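Kitchen Talk | Filed under: Baking, Bread & Other Obsessions

Six Weeks of Rye and I Am Completely Hooked

7th May, by Usha Pinto

Print this post | E-mail this to a friend

So the starter is alive, and I have been insufferable about it. If you've met me in person at any point this spring you have already heard all of this, and I'm sorry, but I'm going to tell it again with more detail.

It began with a loaf from Quansah, the little bakery in Plostwood that opens when it feels like it and sells out before lunch. I bought a dark rye there in the winter, ate half of it in the car with nothing on it, and went home wanting to know how anybody gets bread to taste like that. Sour and a bit sweet, with a crumb so damp it sticks to the knife. I asked the woman at the counter and she said "time, mostly," and went back to bagging rolls.

I had baked plenty of wheat bread before, so I figured I knew what I was doing. I did not! Rye is a different animal. You don't knead it, for a start (there's hardly any gluten to speak of, so there's nothing to build up). You stir it, and it's like stirring wet cement, and it gets on your sleeves and the faucet and somehow the phone. My first loaf came out with a hollow under the crust big enough to keep a mouse in. The second one was a brick. I ate the brick, thinly sliced, with a great deal of butter.

Then Noura Obeidat came over. Noura has been baking rye since she was in college, and she took one sniff of my starter and told me I was using it too early. I'd been going by the clock, because the recipe said so, and my kitchen is cold in the mornings. She told me to ignore the clock and wait for the top to dome up and just begin to sink. That was the whole lesson, more or less, and then we had coffee and talked about her sister's wedding for two hours.
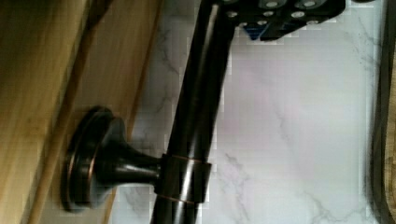
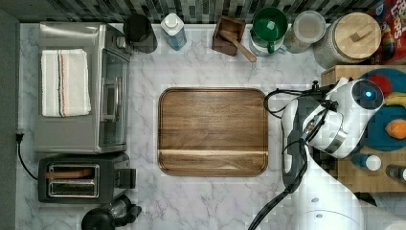
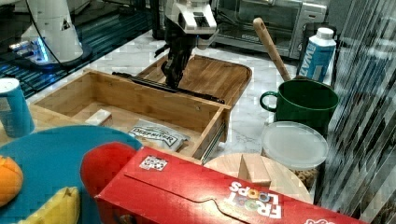 The next loaf was so much better that I called her to shout about it. It had a proper dense, even crumb and a crust that crackled when I took it out of the pan, and the smell - I can't describe the smell. Malt and apples, maybe. I stood over it for ages.

Now for the hardest part, the waiting. You can't cut a rye loaf warm. I know people say that about all bread and then everyone cuts it warm anyway, me included, but with rye you really do get a gummy mess. Wrap it in a clean cloth once it has cooled and leave it alone for a full day. Two is better. I keep mine in the bread box with the lid closed so that I'm not tempted, and I still lift the lid to look.

A few people have asked what flour I'm using. I started with the whole rye from Studell, which is coarse and very dark and makes a loaf that could hold a door open, in a good way. Lately I've been mixing it half and half with the medium rye from Merker, and that's my favorite so far. It rises a touch more and slices without crumbling, and the flavor is still all there. If you can only find one kind, go ahead and use it! The bread will be fine.

Things I put in the dough at the moment: caraway (lightly crushed, a big spoonful), sunflower seeds that have soaked overnight, and a little dark molasses. I tried chopped walnuts last time and they turned the crumb faintly purple, and I loved it. I tried dried cranberries the time before that and did not love it.

As for eating it, I'm happy with salted butter and thin slices of radish. My husband wants sharp cheese and mustard. The ends get toasted very hard and dropped into soup, and the crumbs at the bottom of the box go into a jar, because Noura says you can soak them and put them back in the next batch. She calls that "old bread" and swears it makes the new loaf moister. I've done it 5 times and I think she's right.

I meant to write up the full recipe today, but I want to bake it once more with the weights written down properly, since I've been a bit free with the water. It'll be up in June. Meanwhile, if you'd like some starter and you live near Plostwood, leave a comment and I'll put a jar aside for you. It doubles every time I feed it and I can't bring myself to throw any away, so there are currently 6 jars in the fridge and hardly any room for milk.

And if any of you know how to stop the seeds on top from falling off when you slice, please tell me. I've tried brushing the loaf with water first and I've tried rolling the whole thing in seeds before it goes in the pan, and there are still sunflower seeds all over my floor.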